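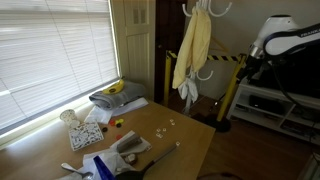
Combien de démonstrations faut-il pour affiner une politique de saisie sur une table encombrée ?
Tout dépend de la diversité des dispositions initiales. Dans la configuration décrite sur cette page, 288 démonstrations téléopérées suffisent pour dépasser le palier observé avec 151, à condition que les objets soient redistribués entre chaque épisode.

Ce tutoriel reprend la procédure Clavico, utilisée au laboratoire Lenent pour entraîner un bras Franka à saisir un objet désigné parmi d'autres. Il suppose une commande cartésienne déjà fonctionnelle, une caméra fixe calibrée et une station de calcul avec GPU. La partie perception n'est pas traitée.

1. Préparer la table

Le choix des objets compte plus que leur nombre. Il faut mélanger les échelles et les états de surface : petits cubes blancs, jetons plats de couleur, banane, poêle noire à long manche, bouteille bleue, cuillère en métal. Les pièces plates posées directement sur le bois sont les plus difficiles, la pince devant descendre presque au contact. Un sac plastique froissé au bord de la table constitue un bon distracteur — sa forme change à chaque manipulation et le modèle ne peut pas la mémoriser.

Laisser les stores dans la position habituelle de la pièce. Une table éclairée latéralement par une fenêtre présente des reflets marqués d'un côté et une zone plus terne de l'autre, et cet écart doit figurer dans les données d'entraînement. Noter l'heure de début de chaque série dans le fichier de session.

Délimiter la zone du bras avant toute mise sous tension. Un ruban jaune et noir entre deux poteaux convient pour le passage des personnes, mais ne remplace pas l'arrêt d'urgence, qui reste à portée de main de l'opérateur.

2. Enregistrer les démonstrations

Lancer l'enregistreur Tierney en mode épisode. Chaque épisode comprend :
le vecteur d'articulations et l'ouverture de la pince ;
l'image de la caméra fixe ;
la consigne textuelle, par exemple « prendre le jeton vert » ;
l'étiquette de réussite, saisie par l'opérateur à la fin.

Procéder par séries de 14 épisodes. Entre deux épisodes, déplacer au moins trois objets, dont l'objet cible. Entre deux séries, vider la table et tout replacer. Les échecs sont conservés : ils servent à l'étape 4.

Erreur fréquente : l'opérateur adopte toujours la même approche verticale. La politique apprise échoue alors sur les objets bas placés contre un obstacle. Imposer une approche inclinée dans une série sur deux.

3. Filtrer et découper

Sur 447 épisodes enregistrés, 288 ont été retenus pour l'entraînement. Sont écartés les épisodes étiquetés en échec, ceux dont la cible est entièrement masquée au départ et ceux qui comportent une pause de plus de cinq secondes. Les pauses plus courtes sont supprimées par seuillage sur la vitesse de l'effecteur.

Le découpage entre entraînement et validation se fait par série, jamais par épisode. Deux épisodes consécutifs partagent la majorité de leur disposition, et un tirage aléatoire gonfle artificiellement le score de validation.

4. Entraîner

La politique est un réseau de clonage comportemental qui prédit un segment de huit actions à partir de l'image et de l'état articulaire. L'entraînement se déroule en deux phases. La première utilise uniquement les épisodes retenus. La seconde ajoute une tête de classification entraînée sur les réussites et les échecs ; à l'exécution, elle interrompt le mouvement lorsque la probabilité de réussite passe sous le seuil fixé.

Régler ce seuil sur les séries de validation. Une valeur trop haute provoque des reprises incessantes au-dessus des petits cubes. Une valeur trop basse rend la tête inutile.

5. Évaluer

Utiliser la grille Wovgate : la table est divisée en neuf cases, la cible est placée successivement dans chacune, et chaque essai est répété avec deux dispositions de distracteurs. Rapporter le résultat par case et par type d'objet. La moyenne globale masque les défauts de couverture, en particulier dans les cases proches du bord.

Dans nos essais, le passage de 151 à 288 démonstrations améliore surtout la saisie des jetons et des cubes. Le gain est faible pour la banane, déjà bien saisie avec le petit jeu. Le manche de la poêle reste un cas à part : la prise est correcte, mais l'objet pivote au levage dès que la pince est trop éloignée du centre de masse.

6. Problèmes courants

La pince s'arrête au-dessus de la cible : vérifier la synchronisation entre images et articulations. Un décalage de deux images suffit.
Le bras vise un jeton de la mauvaise couleur : contrôler l'équilibre des consignes, une couleur est sans doute surreprésentée.
Les résultats chutent dans l'après-midi : compléter le jeu par deux séries enregistrées à cette heure, puis relancer la première phase seule.

Dernière mise à jour : 7 juillet 2019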